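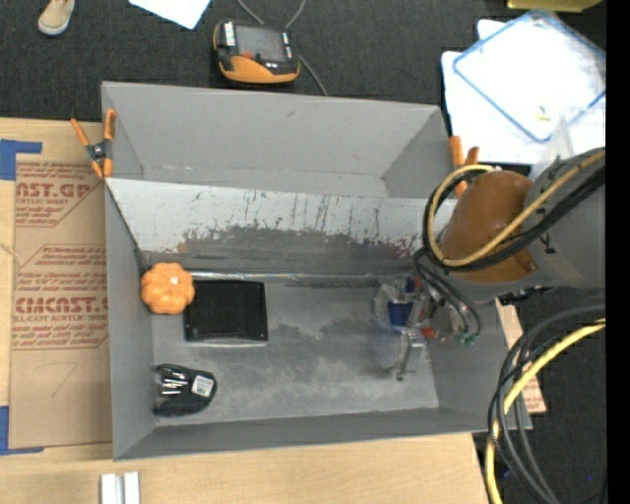
Bin 2, Tuesday, mid-run. Pumpkin, black tray, shiny packaged thing. Arm on the right.

Notebook, February, Tuesday. Started 9:40, coffee already gone.

Question of the week is still the one Jalen wrote on the whiteboard: "Can it tidy up yet?" He means in general. A house, a shop, the drawer where the tape goes. I am answering for one gray bin, because one gray bin is what I have.

Task is the clear-out. Arm reaches in, takes whatever it thinks it can take, puts it in the next bin over, repeats until the bin is empty or I lose patience. Tromham picks the grasp, Zarska plans the motion. Both are on last week's builds. Khải La wanted to update Tromham this morning and I said no, one variable at a time, and he went off to look wounded at his desk.

Count for the morning block: 500 attempts scheduled, all 500 logged. Running total on this gripper is 1224. Attempt 1041 gets its own paragraph below.

Notes by item, while I remember them.

Pumpkin. The robot loves the pumpkin. Round, light, lobes to grab, orange against gray. If households contained only small pumpkins we could ship on Friday. It has trouble when the pumpkin sits hard up against the left wall, where the planner gets nervous about the finger and approaches like a man reaching behind a hot stove.

Black tray. Flat on the floor it is miserable. The raised border gives the finger something to catch on, but the finger has to find it first, and the depth data on black is mostly opinion. When the pumpkin overlaps the tray, Tromham sometimes treats the pair as a single object with an unusual hat.

Glossy package. Clear wrap over black. Every highlight is a new surface as far as the segmentation is concerned. Suction would like the white label, which is the one dull patch on the whole thing, so I am tempted to put labels on everything. Jalen says that is cheating. I say it is what warehouses do.

Attempt 1041: picked the tray cleanly, carried it over the divider, held it above the drop point, then put it back where it came from. Log says "success." I watched it twice. Khải thinks Guerra swapped source and target bin on a retry, and I think he is right, but I have had housemates who unloaded the dishwasher this way.

Divider: still ugly. The dark patch low down confuses the vision less than I expected. The crinkled strip along the bottom confuses it more. Want to cut a matte panel to cover the lot. Acrylic sheet is on the table, paper still on. Need to measure before anyone gets near a saw – last time we trusted my memory.

Clamps fine. Checked both before the block and at the break.

Compared with doing it by hand: I cleared the bin myself at the break and was done before the arm would have finished its first approach. Did not even put my sandwich down. This is not in the report to Stinevari.

So, Jalen's question. It can tidy up one bin, of things it likes, if somebody stands next to it. I have known people hired on that basis.

To do
– Khải: check bin IDs on retry in Guerra
– me: measure divider, then measure it again
– rerun tray alone, no pumpkin
– Jalen: stop adding question marks to the whiteboard

Afternoon block starts 1:30. Tromham stays where it is.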